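Sunora Finger Comparison Set – Data Card

Summary

This data set records grasp attempts made with two finger designs on the same parallel gripper body. It was collected by the Sirnstead laboratory to support the selection of a standard finger for flat parts. The release contains 1,157 episodes, of which 434 use the ribbed orange fingers and the remainder use the plain pad fingers.

Recording

Each episode holds the wrist camera video, the joint positions and the commanded finger width. Recording begins with the fingers open and ends when the arm returns to its rest position. Episodes longer than 33 seconds were removed. 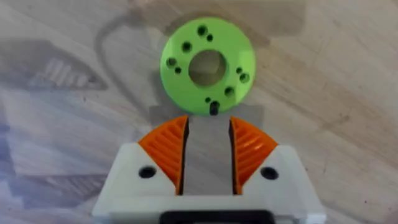
Wrist camera view, ribbed fingers open, green disc on the tabletop.

Lighting was not held constant. Shadows from the arm and gripper fall on the table in part of the data, and users who train on color should take this into account. Finger type is listed per episode in the index file – it should not be inferred from the folder name.

Known issues

Finger width was logged in the wrong unit in the first Faltutholm batch. Corrected values are in the column width_fixed.

Access

Files are split into archives of 3,000 MB. Requests for the raw logs should be sent to the Ó Gríofa data office.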